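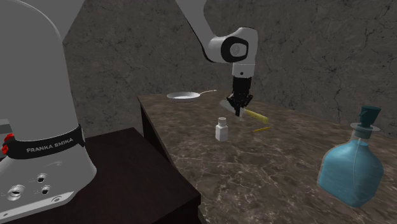 Energy and Materials – Reader for the First Course

Friday, January 25, 2019 | By Matvii Dmytriv

Reading time: 8 minutes

Chapter 2
Storing Heat in Salt and Stone

In the previous chapter we looked at how a collector takes energy from sunlight and gives it to a fluid. We left one question open. The sun goes down, and the people who use the energy want to cook and wash and read in the evening. Where should the heat wait until they need it?

Batteries are one answer, and a later chapter is given to them. In this chapter we speak about a simpler answer, which is to keep the heat as heat. A hot body loses its energy slowly if we wrap it well, and many cheap materials can hold a large quantity of it. A farmer who puts a barrel of water inside a greenhouse is already using this idea.

There are two main ways to store heat in a material. In the first way the material only becomes warmer. We call this sensible heat, from the old meaning of the word, "that which can be felt." In the second way the material melts, and while it is melting its temperature stays almost the same. This is called latent heat. Students often mix the two, so please read the definitions again before you go to the exercises. 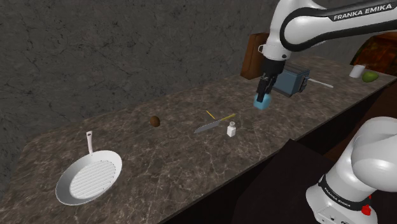

For sensible heat we need three quantities: the mass of the material, its specific heat, and the change in temperature. We multiply them and we have the energy. Suppose a tank holds 2000 kilograms of dry gravel, and we warm it by eight degrees. The student who knows the specific heat of gravel can find the answer in one line. The difficult part comes later, when we ask how much of this energy we can take back, and how fast.

Latent heat asks for more care. A salt that melts at a useful temperature can hold much energy in a small volume, but the same salt may attack the walls of its tank, or it may conduct heat so poorly that the middle stays solid while the outside is liquid. My colleague Marta Boiko taught this subject before me, and she used to begin with candle wax in a glass jar. I still do the same – the wax is slow, and the students have time to think.

At the end of the chapter you will find a longer case, the heat store at Binlow. It was planned by Samah El Sherbiny for a group of houses with one common boiler, and it started to work in June. We will use her drawings to calculate the losses through the walls, and we will see why she chose stone and not salt, although the salt tank would have been smaller.

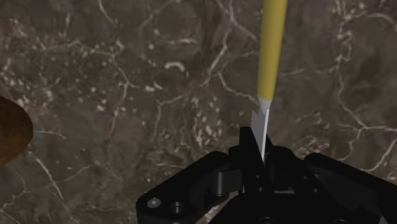 Before You Begin

You should be able to convert joules to kilowatt-hours without a table. You should also remember the difference between heat and temperature from Chapter 1. If you are not sure, solve the first two problems of that chapter again.

2.1 Specific Heat

When we put the same quantity of energy into equal masses of water and iron, the iron becomes much warmer than the water. The property which describes this difference is the specific heat of the material.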